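Gredthorpe Studio Easel, Model 40
By Hudeo

Availability: in stock, ships in 4 working days
Finish: natural oil, or unfinished

The Gredthorpe is a heavy H-frame easel for painters who work standing up and who want to push against the canvas. We designed it together with our workshop in Eskola, and it has been the center of our program from the beginning. If you paint with a knife, with thick oil, or with big movements from the shoulder, you will know the problem of an easel that walks backward a little with every stroke. The Gredthorpe stays where you put it.

Frame and material

All load-bearing parts are made of solid beech. The two uprights are cut from the same board and kept together through the whole production, so that they move in the same way when the air in your studio becomes dry in winter. The joints at the base are mortise and tenon, glued in the workshop. You do not need to open or tighten them at any time. The four feet have adjustable screws for uneven floors, and under each screw sits a felt pad which can be replaced.

The bottom shelf is deep enough for stretched canvas on thick bars, and also for panels in a floating frame. It has a shallow groove along the front, where a brush can rest without rolling to the floor.

Moving the canvas

The shelf goes up and down with a crank on the right side. Left-handed painters can ask for the crank on the left side when they order, and there is no extra cost for this. One full turn raises the shelf by 4 mm, so it is slow, but it is exact, and the canvas does not jump. We were asked many times for a faster gear. We tried one, and with a large canvas it was too hard to turn, so we stayed with the slow one.

The upper clamp slides freely and locks with a wooden knob. It is lined with cork. Please do not replace the cork with rubber, which can leave a dark line on fresh paint.

The mast tilts forward by a few degrees against glare from a window or lamp, and backward until it is almost flat for washes and varnish. For watercolor on paper we suggest the Greltedari board, sold separately, which hooks on the shelf with two brass pins.

Technical data

Maximum canvas height: 2430 mm
Maximum load on the shelf: 40 kg
Ceiling height needed with the mast fully out: 3000 mm
Casters: 4, all with brakes, removable
Wood: solid beech
Metal parts: brass and blackened steel

What is in the box

The easel arrives in one long carton. The base is already assembled, and you only have to fix the mast, the crank and the clamp. Two people should lift it from the carton. The needed wrench is included, together with spare felt pads and a small bottle of oil for the spindle.

Assembly

1. Lay the base on its back on a blanket and screw in the four feet or the casters.

2. Stand the base up and slide the mast in from above until you hear the catch.

3. Put the crank on the spindle and turn it a few times without load. The first turns can feel stiff.

4. Fit the clamp, lock the knob by hand only, and set your canvas on the shelf.
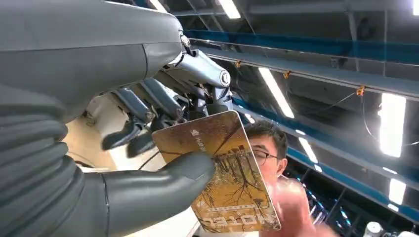
Care

Wipe the wood with a dry cloth. Dried oil paint comes off the shelf with a flat scraper, used along the grain. Once a year, in August for example, when the windows can stay open, give the frame a thin coat of linseed oil and let it dry overnight. Lay the oily rags flat outdoors to dry, never in a pile, as they can catch fire by themselves. The spindle needs one drop of oil at the top and one at the bottom.

Unfinished easels should be oiled before the first use – otherwise the beech takes every color you spill on it. Some painters like exactly this, and for them we continue to offer the raw version.

Spare parts

Crank, knobs, cork strips, felt pads and casters can be ordered one by one. Write us the model number, which is burned into the inside of the left upright.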